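Emar 桌面机械臂 五月进展汇报
写给 Geven 小额资助计划
汇报人:潘海燕(Haiyan Pan),Brimari 共享工坊

各位好!又到交作业的时候了。上次汇报写得太像说明书,你们回信说想多听听过程,那我这次就放开了讲,啰嗦的地方请多包涵。

先说钱。到目前为止一共花了2266元,比上期末多出来的主要是两样东西:一套 Sundqvist 的关节驱动板,还有重做底座的材料。驱动板这笔我犹豫了挺久,原来那套便宜的其实也能转,就是低速的时候一顿一顿的,手臂慢慢往下放时末端抖得厉害,我调了两个晚上参数,越调越烦,最后咬牙换了。换完当天晚上装上去一试,声音都小了一截,隔壁做陶的同学探头过来问我是不是关机了,哈哈。单据我都拍了照,放在共享文件夹里,文件名按日期排的,其中有张179元的是线材和接头,抬头开成了工坊的名字,你们财务要是觉得不合适请跟我说,我去找店家重开。

再说进度。上期答应的三件事,做完了两件半。

第一件是把工作台固定下来。以前我每次来都要把手臂从柜子里搬出来,夹在桌边,标定一遍,玩两个小时再拆走,有一半时间都耗在标定上。现在工坊同意我长期占一个角落,我就用蓝色的孔板拼了个台面,底座直接用螺栓锁上去,上面再放一块浅色的木板当操作区。孔板是真好用啊,想挪哪儿挪哪儿,孔距就是现成的尺子。唯一的毛病是板和板之间有接缝,第一次拼的时候没对齐,手臂底座压在缝上,一加速就跟着晃。后来我把底座整个往里移了一格,避开接缝,这才老实。

第二件是积木。原计划是买现成的,后来想想还是自己打印了,圆柱、方块、三棱柱、五角星都有,颜色就用红黄蓝绿。打印件表面有纹路,抓起来不容易滑,这算是意外的好处。坏处是五角星特别难抓,夹的角度稍微偏一点它就转着圈跑掉。我改过一次模型,把尖角磨圆了些,好一点,还没到放心的程度。圆柱倒是最省心的,从哪个方向下手都行。

剩下那半件,是“挤在一起的积木怎么拿”。分开摆的时候,手臂现在拿得挺稳;几块一靠拢就麻烦了,颜色挨着颜色,识别程序会把两块当成一块,给出来的中心点正好落在缝里,手臂就认认真真地去抓那条缝。我试过先让它用末端轻轻拨一下,把堆拨散了再抓,思路是对的,力度还没摸准,拨重了会把边上的一块直接扫下木板,我趴在地上找积木的次数已经数不清了。眼下的做法是把拨的动作放到最慢,每走一小段就停下来重新看一眼。慢是慢,至少不闯祸。

顺便交代一下数据。到写这份汇报时,运行日志里存了2171条抓取记录,成功的失败的都在里面,前面一部分是旧驱动板时期留下的,和后来的没法直接比,我单独放了一个目录。你们之前问能不能给个总的成功率,我想再等等,现在硬算一个出来,新旧混在一块儿,数字好看难看都说明不了什么。等成堆的情况跑稳了,我按“分开摆”和“靠在一起”分别统计,下期附上表格。

也说说没做好的。一个是文档,装配说明只写到第二关节,后面全在我脑子里和一本沾了胶水的本子上,工坊里有位同学想照着做一台,跟着我的说明走到一半就卡住了,很不好意思。另一个是急停按钮,现在装的位置太靠后,真要拍的时候得绕过手臂伸手过去,想想都觉得别扭。按钮要挪到台子正前方,线已经剪好了,下次去就弄。

下一阶段的打算比较简单:先挪急停,再把拨散的力度调好,然后补文档。工坊开放日那天我想让来玩的小朋友自己摆积木,摆成什么样都行,让手臂去收拾。开放日目前报名的有26位,家长带孩子的居多,所以我会在台子周围拉一圈隔断,手臂速度也限到最低那一档,安全上请放心。

预算这边暂时不需要追加。如果后面夹爪的软垫磨得太快,可能要申请调一点耗材的额度,到时候单独写信。摆法上我还想向你们讨个主意:现在测试的摆法都是我自己随手放的,人总有习惯,放来放去都是右边一小堆、其余散着,我怕程序只学会了对付我这个人。

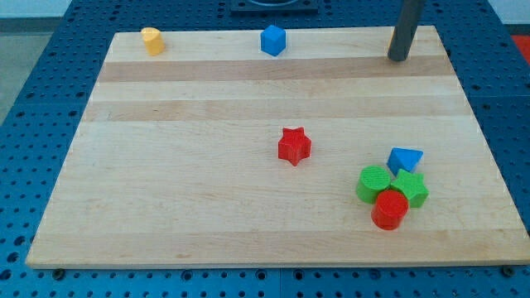 所以接下来每次开工前,我打算请工坊里当时在场的人帮忙摆一轮,谁路过就抓谁。你们要是有更讲究的办法,或者认识做过类似测试的朋友,麻烦回信时提一句,我晚上一般都在工坊,八点以后回消息最快。

潘海燕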